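Arm releases cans too early over the bin, only on the CAN side

Posted by felt_bin_sorter on 28/09/2020
2 comments · 3,098 views · Share 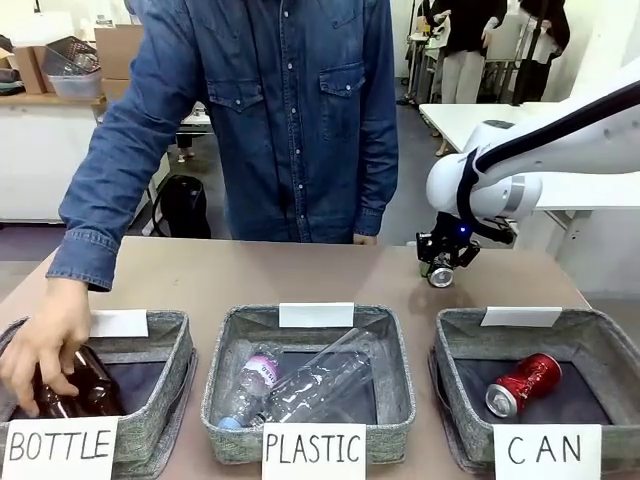

I'm building a small recyclables sorter on a bench at the Clollov shared workshop. Three felt baskets sit along the front edge of the table, marked BOTTLE, PLASTIC and CAN. The arm picks an item, a classifier picks the basket, and the arm moves to a fixed drop pose above it and opens the gripper. Glass and plastic drops are fine. Cans are the problem.

On the CAN side the gripper opens before the arm has settled. The can leaves with some sideways velocity and hits the rim of the basket, or lands in PLASTIC. It happens with small cans more than with large ones. Crushed cans are less affected, probably because they don't roll off the rim.

What I have checked:

- The drop pose is correct. If I jog the arm there by hand and open the gripper, the can falls straight in.
- The basket has not shifted. I put tape marks on the table under all three.
- Gripper force is the same for all three classes.
- Supply voltage is steady at 48 V under load.

The controller is a Dolport board running the stock motion firmware. The open command is sent when the planner reports the move as complete. I added a 500 ms delay before the open command and it made no difference, which I don't understand. The delay is in the same function for all three classes.

Has anyone seen this on one class only?

kendodlow_bench

Planner complete and motion complete are separate events on that firmware. The planner flag goes true when the last segment has been handed to the joint controllers. The arm can still be moving at that point, and the lag is longer on a longer move. If your pick area is on the opposite side of the table from the CAN basket, that would explain why only cans are affected.

Poll the joint velocities and wait until all of them are below a threshold for a few consecutive cycles before opening. Don't use the position error alone. It can pass through zero while the arm is still ringing.

The delay having no effect is a second problem. Check whether it runs in the same thread that sends the gripper command. On my build (same board, Ebrahimi gripper) the open command was queued first and the delay only held up the log message after it. The log looked right and the timing was wrong.

Also check the cable along the top of the arm. If it goes tight at full reach it will pull the wrist a little and make the settling worse.

tin_and_tape

Just make the basket bigger. Or put a cardboard funnel on it. I did this with a laundry sorter and never touched the code again.

felt_bin_sorter

The second point from kendodlow_bench was the main fault. The gripper command was going out on its own queue and ignoring the delay completely. I moved it behind the velocity check and removed the delay. Cans now drop inside the rim from the same pose.

The cable was slightly short at full reach too. I have re-clipped it with more slack at the elbow. I have not tried the funnel, as I need the baskets to lift out for emptying.

Remaining issue: the velocity check never clears if someone leans on the table. I have put a 2 second timeout on it, after which the arm holds the item and waits for a manual reset.

Share · 2 people found this helpful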